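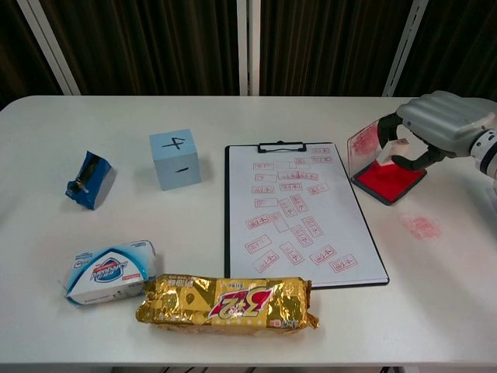

Loyalty stamp cards, does anyone come out ahead?

tillroll
The coffee place on my corner in Ellham just went back to paper punch cards after two years with the Gritari app. Buy nine, get the tenth free. Everyone at work is thrilled. I did the math and I'm not. They put the price of a regular up 60 cents the same week the cards came out. Nine coffees at 60 cents extra is $5.40, and a regular costs less than that. So I'm paying for my own free coffee and carrying a piece of cardboard around for the privilege.
Am I missing something?

marrowbone
You're missing that they would have raised the price anyway. Beans went up. Everybody's did.

tillroll
Maybe. Funny timing though.

dunmore_k
I ran a sandwich counter for 3 years and we did stamps. First order of cards was 3000, cheap stock, came from a printer in Vetley. I kept the full ones in a drawer because I wanted to know if it was worth the bother. We got 300 back. The rest went through the wash or fell down the back of a car seat, I assume. So one in ten, and most of those were people who came in every day regardless and would have bought the sandwich with no card at all.

marrowbone
So it cost you 300 sandwiches and you got what for it?

dunmore_k
Couldn't tell you. That was my problem with it. Sales were up a little that summer but the road works had finished too. The guy who sold me on the idea was very sure it was the cards.

Fongchan Sriwong
I'd push back on some of this. I have a small bakery and I like the stamps. People chat while you're inking the thing. With the app they stare at the phone waiting for the code to load and the line backs up to the door. I don't claim it makes me money. I stopped paying the monthly fee for the app and that alone covered the cards.

tillroll
OK, that I believe. "Cheaper than the app" is a much smaller claim than what's on the poster in my place, which says REWARDING YOU EVERY DAY.

pelham22
Stamps get faked. Any office supply store will sell you a star or a smiley face stamp. A kid at my old job did a whole card on his lunch break and got a free smoothie.

Fongchan Sriwong
Order a custom one. Mine has our initials in it. Could somebody copy it? Sure, but for a bun?

pelham22
People will do a lot for a bun.

marrowbone
Does anyone have numbers on whether the cards bring in new customers? Not from a company selling cards.

dunmore_k
I looked back then and everything I found came from somebody selling something. Yoo had a brochure with a big graph and no numbers up the side. I asked the rep what the axis was and he said "engagement."

tillroll
Engagement with what?

dunmore_k
Didn't say.

saltlick
Counterpoint, I've had four free haircuts off a card and I was going to get my hair cut anyway. I don't care whether it's good business for them. Keep the card in your phone case and quit worrying.

tillroll
Did the price of the haircut go up?

saltlick
Well, yes. In August.

tillroll
Right.

marrowbone
Hair doesn't even have beans in it, so I'll give you that one. I still think you should take the card. You pay the 60 cents either way.

tillroll
I took the card. I've got two stamps on it and one is so faint I expect an argument when I get to ten.

Fongchan Sriwong
Ask them to redo it now while they remember you. Their pad probably needs ink.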